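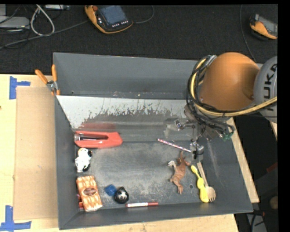
首页 版块 机械臂 电路 木工角 工具互借 登录 注册
搜索 输入关键词 搜全站 搜本版

铁箱里抓杂物，贴墙的东西老是夹不起来，线还总蹭箱沿，怎么改？
Seul-gi Ki 发表于十月 晚上11:20 版块：机械臂

各位好，我又来了，上回问气管接头的就是我，那个问题已经解决，谢谢大家！

这回是抓取。我在 Lastlow 共享工坊折腾一台 KUKA，让它从一个灰色的铁箱子里往外拣小玩意儿。箱子敞口，壁挺高，里面有一块斜板。放进去的东西特别杂：小狗摆件、红白的记号笔、木叉子、一根细细的条纹棍、一包橙白花纹的小方包，反正家里抽屉有什么就往里倒什么。我想让它什么都能拣，所以故意不挑。

散在中间的还行，夹爪从上面下去，十有八九能起来。麻烦的是贴着箱壁的，还有躲在角落里的。手指要插到东西和箱壁之间，根本没有缝，结果要么把东西往墙上推，要么手指外侧直接刮箱壁。斜板下半截现在已经一道一道黑的了，看着心疼，手指头我也怕刮坏。

第二个问题是线。小臂下面那一捆黑线绕了一圈吊着，黄色的粗管也从旁边弯下来，手腕一压低，再转个大角度，线圈就往箱沿上蹭。我用扎带勒紧过一次，勒完第六轴转不到位，又剪了。

第三个算小问题：箱子会跑。我现在用一把橙色手柄的夹子夹着箱沿，桌上贴了蓝胶带做记号，可是撞得狠了箱子还是会绕着夹子那个角转一点点，转完了位置就全偏了，我得跑过去对着胶带重新摆。

昨天一晚上跑了264次抓取，我一次一次记在本子上，失败的有50次，翻了一遍，绝大多数都是贴墙的。规划用的是 Komumus，抓取点它自己算，我只给了箱子的尺寸。桌子是木头的，不是我的，不让打孔。预算嘛……最好别花钱，哈哈。

有没有人弄过类似的？先谢了！

Mervyn Lambert 凌晨0:45 回复

弄过，而且蠢事基本都干过一遍，我一条条说，你挑着用。

先说贴墙。你只给了箱子尺寸，那块斜板告诉 Komumus 了没有？我猜没有。它要是以为里面是个四四方方的空盒子，就会很开心地规划一条穿过斜板的路，刮成那样太正常了。你拿卷尺量一下斜板的上沿和下沿，加一个倾斜的平面进去，四面墙再各往里缩7毫米当禁区。我当年就填的这个数，手指比我宽的话自己再加点。这一步做完先别改别的，再跑一晚上看看，光这个就可能少掉一大半刮擦。

但是禁区一加，贴墙的东西会变成“没有可行抓取”，它干脆不去了。所以要配一个拨的动作：手指并拢，从墙那边斜着下去，贴着底往中间带，带出来40毫米左右就停，抬起来，重新拍一张，再算抓取点。拨的时候速度一定要慢，我第一次没降速，一个摆件直接飞出箱子，滚到工作台底下找了半天，最后还是扫地的时候扫出来的。

角落里的更烦一点，一次拨不出来，先沿着一面墙拨，再沿另一面。别想着一步到位斜着拉，它会卡在角上打转。

还有一个土办法，旋转夹爪，让两根手指沿着墙的方向张开，跟墙平行着夹，这样就不用往缝里插。长条的东西横在墙边就不行了（记号笔要是顺着箱壁躺着，两头的距离肯定超过你的开口），只能拨。摆件这种短的经常可以。Komumus 里有个抓取角度的权重，默认偏向夹最窄的那一边，你在墙附近把它调低试试。

线的事，扎带勒死是不行的，你也试过了。线圈要留，关键看它挂在哪一侧。你把手腕转到最常用的那个姿态停住，看线圈朝哪边垂，要是正好垂向箱子里面，就把固定点往小臂后面挪一段，让多出来的那截在后面弯。我用的是魔术贴绑带，松松地绕，手能塞进一根指头的程度。然后软件里给第六轴限个位，别让它为了省一点路绕到另一头去，线拧起来九成是这么来的。

哦对，改完线以后，先用最低速手动把每个极限姿态走一遍，手放在急停上！别直接跑程序。我们这边一个接头就是这么扯下来的，是我扯的。

Jamie Parsons 早上8:05 回复

换吸盘啊，吸盘多香，贴墙也不怕，从上面一吸就走。

（刚又看了一遍你放的东西，木叉子和细棍……吸盘估计吸不住，当我没说。不过那个小方包可以，前提是包装面别太皱。）

箱子跑的话多夹几把夹子就完了呗。

Edeltraud Hollenstein 中午12:30 回复

Mervyn 说的拨动我同意，线那段也照他的来就好。我只补充箱子固定，我觉得楼主把它当小问题有点可惜，那50次失败里说不定有几次就是箱子偏了以后才刮上的。本子上有没有写每次重新摆箱子是在哪一次之后？有的话对一下，很快。

只夹一个角，箱子当然会绕着那个角转。对角再来一把会好很多，但是夹子手柄立在箱沿上面，碰撞模型里也得加上，不然哪天小臂下来正好磕手柄。我自己不太喜欢在机器人常走的那一侧放夹子，后来改成在桌面上做靠山：找几根直的木条，贴着箱子外壁围一圈，木条另外用夹子夹在桌边，或者用双面胶贴，桌子不让打孔也能做。箱子往里一坐就到位，拿出来倒东西再放回去也不用对胶带。胶带留着，当检查用，哪天看见箱子和胶带对不上了，就知道木条松了。

底下可以垫一层防滑垫，厨房抽屉里那种就行。垫了之后箱底高度会变，记得重新量一次，我忘过，手指一路往下压，听那个声音就知道不对。

手指刮墙的问题，除了加禁区，还可以在指尖外侧贴一小条耐磨胶带，刮破了就换，比换手指便宜。厚度也要算进开口里。

另外有一点想问：你的高度是怎么判断的？深色箱底磨出一大块发白的地方，有的深度相机在那种表面上读数会飘。如果细的东西在那一块特别容易夹空，就先查这个，别急着改夹爪。

Seul-gi Ki 晚上9:50 回复

哇，回来一看这么多！

Mervyn 猜对了，斜板我压根没加，尺寸填的就是外面量的长宽高……外面量的，连壁厚都没减。脸红。今晚先改这个，拨的动作周末前写出来试试，速度我会调到最慢的。

Edeltraud，本子上真的记了“重摆”，我画了个小圈，待会儿对一遍。木条工坊废料桶里有，我去翻翻直的。高度是用深度图算的，条纹棍确实老夹空，我还以为是它太细，我单独把它放到斜板上和箱底各试几遍再来汇报。

Jamie，吸盘我先记下，谢谢！

登录后可回复 分享 收藏 举报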